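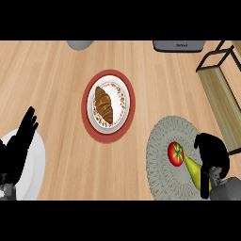
Babak Ansari wants to know why the right arm passes every check on its own and then falls over the second the left arm joins in. Fair question, and the same one I've been chewing on since lunch, so I'm keeping the log here where the rest of the Pletley robotics club can poke holes in it.

**Ticket:** right arm stalls during the two-arm breakfast task
**Status:** open (but getting there!)
**Scene:** breakfast table, croissant on the red charger, tomato and pear on the woven mat

**What happens**

The task is simple on paper. Right arm picks up the pear, left arm holds still, then they swap. With the left arm parked I get a clean run all the way through. With both arms live, the right one gets close to the pear, closes its fingers a little and just sits there until the timer kills it. No crash, no red text, nothing. The log stops at step 1068 and the run ends as a timeout.

**What I tried**

1. Restarted the simulator. Same thing, same step.
2. Took the tomato out, in case the gripper was bumping it on the way in. No change. Put it back.
3. Swapped the left and right configs. Now the *left* arm stalls, and I got pretty excited about that one, because it means the trouble follows the config and not the arm model.
4. Rolled back to the version we ran at the Ciletville meet. Works fine, both arms, 17 runs in a row.

So something changed after Ciletville. I went through the diff with a big coffee and found it on line 182 of the controller file. When we added the second arm to the Shahbazi scoring script, somebody (okay, me) pasted the joint limit block and left the arm name the same in both copies. The second block overwrites the first, so with both arms on, one of them gets limits meant for a parked arm. It reaches as far as it's allowed and waits politely for the timer.

**Fix so far**

- Renamed the second block and gave each arm its own limits.
- Added a check that yells if 2 blocks share a name – it should have been there from day one.
- Reran with both arms. The pear comes up, the left arm stays put, and the log goes well past the old stopping point.

**Still to do**

The swap at the end is jerky. The left arm jumps when it gets its turn, and I don't know yet if that's my fix or something that was always hiding behind the stall. Babak, can you run it on your laptop with the old Pendico physics settings and paste the log under this? I'd also love it if someone checked the finger force numbers, I only eyeballed them.

Leaving the ticket open until the swap looks smooth. My branch is pushed, please don't merge it yet.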